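Filed under: Talks & Workshops / Neighborhood Organizing

Speaker notes - "Knocking Twice: Door Work in Gullton"

(Wait for people to sit. The coffee is at the back and they will still be up getting it. Start anyway.)

Hi everybody. I'm going to talk about knocking on doors, and mostly about going back to the same door a second time, which I think we're pretty bad at as a group. Me included! When I started with the Gullton tenants' group I had a clipboard and a speech I'd practiced in the car, and I thought the speech was the job. I would get to the end of it, the person would say "okay, thanks," and I'd write down "supportive." I wrote "supportive" next to a man who had a pot boiling over behind him and would have agreed to anything.

(Pause here, people usually laugh. If they don't, keep going.)

So, a little background for anyone from out of town. Gullton is rental housing, mostly, with a few streets of small homes on the Porngate side. The first tenants' group there got going in 1991 over heat in the winter, won that, and then kind of drifted. There was still a name and a bank account when I came in, and a box of flyers. What there wasn't was people who talked to each other. You could live across the hall from somebody for years and know them by their shoes.

We picked the Macedo building first. It has 100 apartments, one laundry room, and one elevator that everybody has an opinion about. I wanted to start with rent. That was my big idea, rent is what brings people out. And we went around and knocked, and what people wanted to talk about was the laundry room. The lights in there were on a timer and it would go dark on you in the middle of folding. I kept steering them back to rent - I have the sheets, you can see me doing it - and they kept going right back to the lights.

(Hold up the old sheet. Read one or two lines from it, no apartment numbers, no names.)

Okay, second knock. What changed for us was going back with a question left over from the first time. So if a woman told me she does her laundry early because of the timer, I'd come back and ask if it went off on her again. Took me half a minute. And now we're having a conversation that started before today, you know? She isn't getting the speech. She may even ask me something. The first visit in Macedo, I did nearly all the talking. On the second one I had trouble getting back down the stairs. 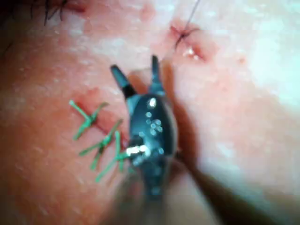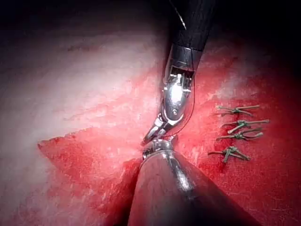
Lăcrămioara Stoica disagreed with me on this part when I tried the talk out last time, and I want to give her side because I think she's half right. Her point was that a second visit can feel like pressure, especially if the person only said yes at the door to be polite, and that we should ask before we come back. She said she'd had people pretend not to be home, and once they're hiding from you it's very hard to fix. So now I ask. "Is it all right if I stop by again?" Some people say no, and I put that on the sheet in big letters so that no one else on the team goes either.

(Give them a minute to write that down. Check the clock.)

What goes on the sheet. Please stop writing "supportive," "not supportive," "maybe." Write what they said, in their words, as short as you like. "Timer goes off, folds in the dark." Then the next person who picks up that sheet has something to say. Sze-wing Chou does hers in two colors, one for what the person said and one for what we promised, and I've stolen that completely. The promised column is the scary one. If you told somebody you'd find out who to call about the elevator, find out, even if the answer is dull.

The meeting. We held it at six in the evening in the laundry room, standing up, with the machines going. We had 31 people, and plenty of them had never come to anything. They wrote the letter to the management office themselves, out loud, with me typing on top of a dryer. I did not bring up rent. Somebody else did, near the end, and then we were there a good while longer.

(If there's a question about the lights: they're on a switch now. The elevator is a longer story, skip it unless asked.)

Practice round. Pair up, please, with a person you didn't drive here with. One of you is at home and in the middle of something - decide what it is and don't tell your partner. The other one knocks. Do the first visit, stop, fill in the sheet, then swap sheets with the pair next to you and do the second visit from theirs. You'll find out fast whether the notes are any good.

(Ten minutes. Walk around. Don't correct people while they're mid-knock, I always want to.)

When they come back, ask the ones who were at home how it felt before asking the knockers. Then take questions. Suseck sign-up sheet is by the door - those door shifts start in April and we need people who can do evenings. Blank sheets are on the chair next to it, take a stack.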